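Crisanto Dela Peña has run the laundry room at the Gundholm apartments for eight years. The building has 61 units, and most of the tenants bring their wash downstairs.

"The front loaders get used from six in the morning," he said. "People shut the door the second they're done, and then the drum smells."

He asks tenants to leave the door open after a load and to feel around inside for socks before they go. The dark gray finish on the front panels is another chore. "It shines, so you see every streak," he said. He wipes it with a damp cloth and dries it right away.

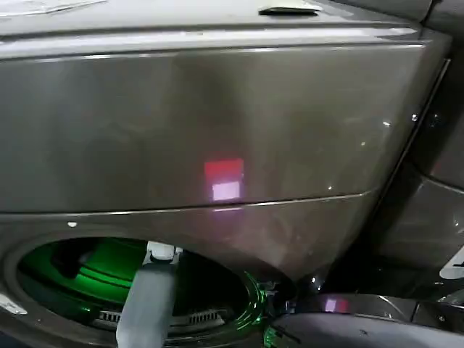 How much detergent should go in for a normal load?

"Two tablespoons. Most people pour in twice that, and the soap stays in the towels."

Dela Peña keeps a notebook of repairs, and last year the parts came to $338. Most of that went to door seals. Stavros Vukadinović, who lives on the second floor, helped him fit the last one in August.

"It took us an hour," Vukadinović said. "The spring clamp is the hard part. You need somebody to hold the other side."

The room closes at ten at night.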